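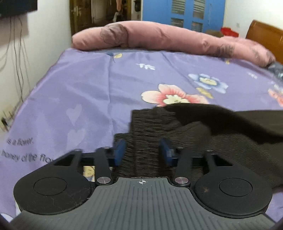
Residents of Wallthorpe House are reminded that the winter clothing collection closes at the end of February. Knitwear remains the greatest need. A dark brown ribbed knit, such as the one shown, is suitable, and printed bedding in yellow and white or any other pattern will also be accepted. Items should be washed and folded before they are left at the Korthorpe entrance. The collection has received 173 items to date, of which 63 are for children.

In reply to the question below, bags may be left until 6 p.m.

Salamatu Afolabi wrote:
> Could the office please confirm the latest hour for leaving bags? Also,
> is a lint brush expected for dark wool, or will Rahimi Laundry see to it?

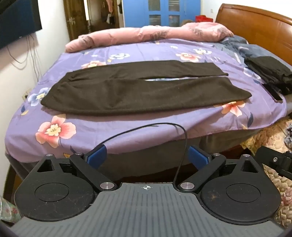

Rahimi Laundry will press coats only, so donors are asked to brush dark wool themselves. Lint shows readily on anything black, as it does on the rounded black part at the right. Two brushes may be borrowed from the office for up to 48 hours.

Adebayo Tamuno
Residents' Office, Wallthorpe House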